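Datensatzbeschreibung: Fangprotokolle der Raubfischangelei am Vereinsgewässer Gellik

Version 2
Sprache der Einträge: Niederländisch, teilweise Deutsch
Format: CSV, UTF-8, Trennzeichen Semikolon

Der Datensatz enthält die Fangmeldungen von Hecht, Zander und Flussbarsch aus 5 Teilstrecken des Vereinsgewässers Gellik. Er richtet sich an Gewässerwarte, Fischereivereine und Studierende der Fischereibiologie.

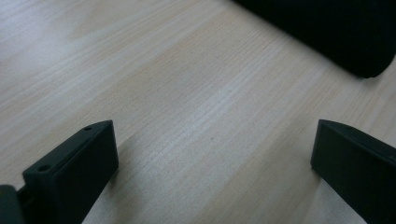
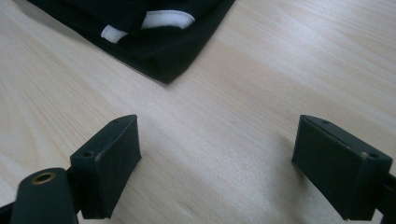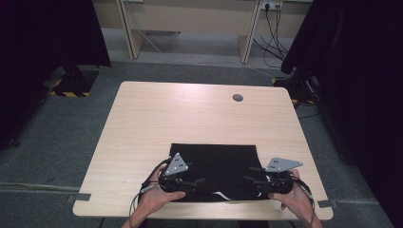
Tischplatte aus hellem Holz

Bearbeitung: Femke Vermeulen und Bart Verstraete
Fachliche Durchsicht: Natalina Costa
Stand: September

1. Gegenstand

Erfasst wurden 630 Fänge aus 258 Angelausflügen. Ein Ausflug ist der zusammenhängende Aufenthalt einer Person an einer Teilstrecke. Wechselt die Person die Strecke, beginnt ein neuer Ausflug mit eigener Kennung. Ausflüge ohne Fang sind ausdrücklich Bestandteil des Datensatzes und dürfen bei der Berechnung von Einheitsfängen nicht entfernt werden.

Nicht enthalten sind Fänge von Friedfischen, Beobachtungen vom Ufer aus sowie Fische, die vor der Landung verloren gingen. Letztere wurden in der ersten Version noch geführt. Die Angaben zur Art erwiesen sich dabei als zu unsicher.

2. Dateien

ausfluege.csv
Eine Zeile je Ausflug.

faenge.csv
Eine Zeile je gelandetem Fisch. Verknüpfung mit ausfluege.csv über das Feld ausflug_id.

strecken.csv
Bezeichnung, Uferlänge und mittlere Tiefe der Teilstrecken.

aenderungen.txt
Korrekturen gegenüber der ersten Version.

3. Felder in ausfluege.csv

ausflug_id: laufende Nummer
strecke: Kürzel gemäß strecken.csv
beginn, ende: Uhrzeit, gerundet auf die volle Viertelstunde
methode: Spinnfischen, Vertikalangeln oder Naturköder
truebung: klar, angetrübt oder trüb, nach Einschätzung der meldenden Person
wassertemperatur: in Grad Celsius, gemessen in der oberen Wasserschicht; kann leer sein

4. Felder in faenge.csv

fang_id: laufende Nummer
ausflug_id: Verweis auf den Ausflug
art: Hecht, Zander oder Flussbarsch
laenge_cm: Totallänge, auf den vollen Zentimeter abgerundet
koeder: Ködertyp nach der Vereinsliste
verbleib: zurückgesetzt oder entnommen

Gewichte werden nicht geführt. Die vorliegenden Meldungen beruhten überwiegend auf Schätzungen und wurden verworfen.

5. Erhebung

Die Meldungen erfolgten auf Papierbögen, die am Montag nach dem jeweiligen Ausflug im Vereinsheim abzugeben waren. Die Übertragung nahm Lieven Van Loon vor. Femke Vermeulen prüfte sämtliche Einträge gegen die Originalbögen. Unleserliche Längenangaben blieben leer und wurden auch nachträglich nicht ergänzt.

Die Ködertypen folgen einer Liste, die Maëlle Cloutier für den Verein zusammengestellt hat. Die Bezeichnungen "Nina" (flach laufender Wobbler) und "Zellico" (Gummifisch mit Schaufelschwanz) sind vereinsinterne Namen und werden unverändert übernommen. Für Auswertungen über den Verein hinaus empfiehlt sich die Zusammenfassung nach Köderklasse.

6. Bekannte Einschränkungen

Die Teilnahme war freiwillig. Erfahrene Mitglieder sind deutlich überrepräsentiert, Jugendliche fehlen fast vollständig. Kleine Barsche wurden nach Auskunft mehrerer Teilnehmender nicht durchgehend notiert, sodass die Längenverteilung dieser Art im unteren Bereich nicht belastbar ist.

Die Trübung ist eine subjektive Angabe. Am selben Vormittag wurde dieselbe Strecke in Einzelfällen unterschiedlich eingestuft. Diese Widersprüche wurden nicht bereinigt.

Rückschlüsse auf die Bestandsgröße sind anhand der Daten nicht zulässig. Wiederfänge lassen sich mangels Markierung nicht erkennen.

7. Datenschutz

Namen und Mitgliedsnummern wurden vor der Weitergabe entfernt. Genaue Fangplätze werden nicht veröffentlicht; die kleinste räumliche Einheit ist die Teilstrecke. Anfragen zu feineren Ortsangaben werden nicht beantwortet.

8. Nutzung und Zitierweise

Die Nutzung zu nicht gewerblichen Zwecken ist unter Nennung der Quelle gestattet. Eine Weitergabe in veränderter Form ist zu kennzeichnen.

Zitiervorschlag: Vermeulen, F.; Verstraete, B.: Fangprotokolle der Raubfischangelei am Vereinsgewässer Gellik, Version 2.

9. Änderungen gegenüber Version 1

Feld gewicht entfernt
Feld truebung von fünf auf drei Stufen reduziert
Doppelt übertragene Bögen der Strecke Cosarach gelöscht
Uhrzeiten einheitlich auf Viertelstunden gerundet

Fehlermeldungen sind unter Angabe der fang_id oder ausflug_id schriftlich an Bart Verstraete zu richten.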